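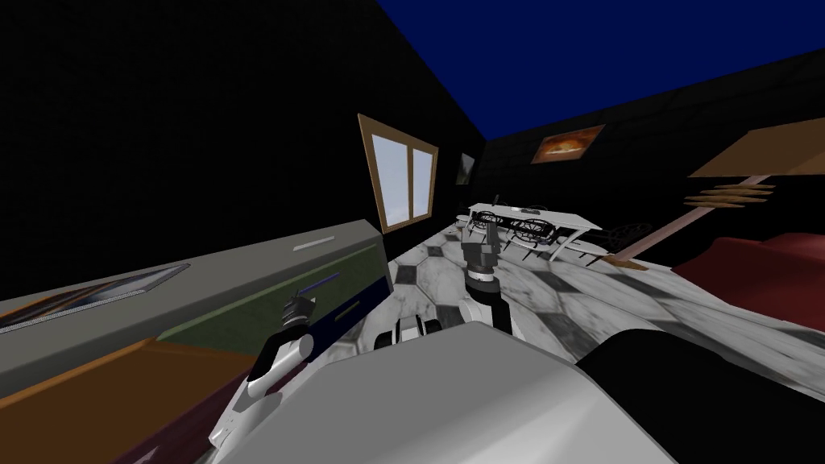
I have shared my kitchen with a one-eyed pigeon named Thepsuriya for going on five years now, and I'd like to say a few words in favor of pigeons as company. I know how that sounds. My own sister still lowers her voice when she asks after him, the way you'd ask after somebody's rash.

He came to me by way of Canan Bozkurt, who runs a small bird rescue out of her garage in Ranadside and who has a gift for phoning people at the exact moment they're feeling soft. It was a Sunday, it was raining, and she had a young bird with a bad wing who would never fly well enough to be let go. Could I take him for a week? I said a week would be fine. (Canan, if you're reading this, I would like it noted that the week is over.)

What surprised me first was how much he had to say. I'd only ever known pigeons as a sort of gray background noise, something you step around on your way to the bus. Up close there's a whole vocabulary: the low rolling coo for when he's pleased with himself, a grunt for when I've moved his dish, and a funny little wing slap that he saves for my slippers, which he seems to regard as rival pigeons of poor character. He knows the sound of the seed jar. He knows the difference between my coat going on and my coat coming off, and he has opinions about both.
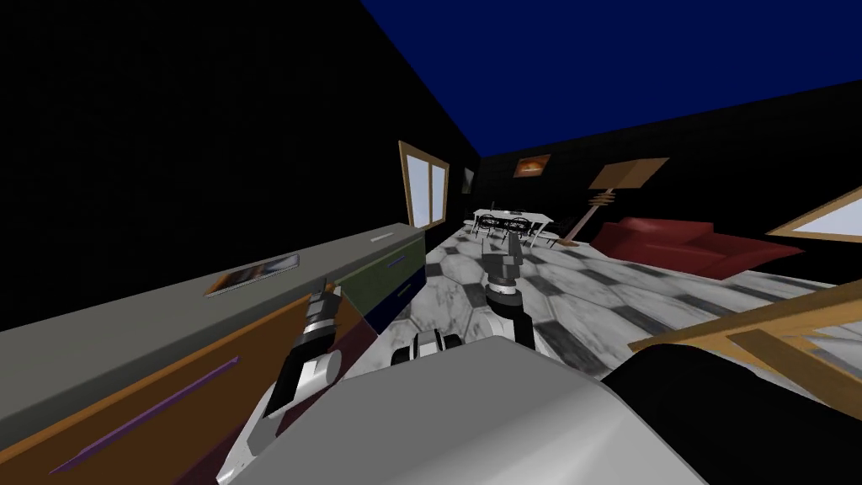

The far end of the counter, in navy and olive green.

Now, people do raise the matter of dirt, and I won't pretend a bird is tidy. I sweep twice a day and I've given up on dark sweaters. But I grew up with two big shedding dogs and a cat who was sick in shoes, and everybody thought that was a lovely way to raise children! We forgive the animals we already love. A dog can roll in a dead fish and we'll laugh about it at dinner for years, while a pigeon only has to land near a sandwich to be called vermin.

It seems a shabby way to treat them, when you think that people kept pigeons for thousands of years. We bred them, raced them, ate them, and sent them home with messages tied to their legs. The birds in our town squares come down from those same domestic flocks. We brought them in close and then lost interest, and they stayed near us anyway, living on dropped pretzels and window ledges. If a dog did that we'd make a movie about it.

My friend Kamonchanok Intarasuk thinks I've gone too far in the other direction, and she may be right. She points out that not every street bird wants to be somebody's roommate, and that a healthy pigeon ought to be left to get on with its day. I agree with her entirely. I'm not asking anyone to go out with a net. But rescues like Canan's had 28 birds waiting last April, most of them with some injury that means they can't go back outside, and hardly anyone thinks to call. They'll drive over two counties for a puppy.

So perhaps just look at the next one you meet. Look at the neck, in good light, where the green slides over into purple. Thepsuriya is asleep on top of the bread box as I write this, standing on one foot, and he'll want his supper soon.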